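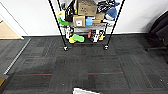

The wire shelves at Skolell, with boxes up top and the colorful stuff below.

I finally made it to the open day at Skolell, the toy lending room in Lultolbridge, and I loved it! Liya Mersha met us at the door and let us wander while she finished a phone call. I went straight for the shelves (of course I did). There's a bright blue container next to the cardboard boxes, a lime-green piece of foam down low, and a little group of black-and-white toy figures that I could have stood and looked at all afternoon. Gray carpet tiles, white wall, no fuss.

Members can take home up to 12 things at a time and keep them for 15 days. The list runs to 245 items now, and Liya still writes every loan in a paper book. Ilango Nair gave a short talk on mending, mostly glue and patience, and passed around a puppet he had restitched twice. My nephew asked him so many questions that we missed the first bus back!

We had lemon cake afterward at Aguiar, two doors down, and it was very good cake. The next open day is later in May, same hours, and joining costs 50 cents on the day. Bring a bag.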